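4.2 Getting the width signal to behave

I'll admit we thought this part would be easy. Okumau learns a gripper width for every step of a demonstration, and our first pass just copied whatever the finger tracker gave us. That's fine for hard objects - the fingers stop, the number stops, everybody's happy. Clear bottles were another story. The tracker kept reporting tiny changes in width during a hold, and the policy learned to copy them, so it would squeeze and relax all the way to the shelf (Perla called it the heartbeat, and the name stuck).

We tried a plain low-pass filter first. It killed the heartbeat but delayed the release by 139 ms, and I didn't like that at all. What we ended up with is a small two-state filter: once the width has stayed inside a narrow band for 10 frames, we call it a hold and freeze the value until the tracker leaves the band for good. We retrained on the same 2,000 demonstrations with nothing else changed. Figure 3 shows the kind of view the policy gets during a hold, with plenty of clutter behind the object.

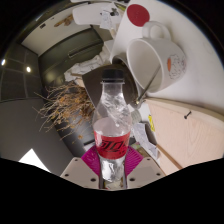
Figure 3. Wrist view with a partly filled drink bottle held between the two ribbed fingers.

The band width is still set by hand, and I'd love to get rid of it. Jacinto has a version that learns it from 80 labeled holds, but it gets confused by soft packaging, so we left it out of the results in Section 5.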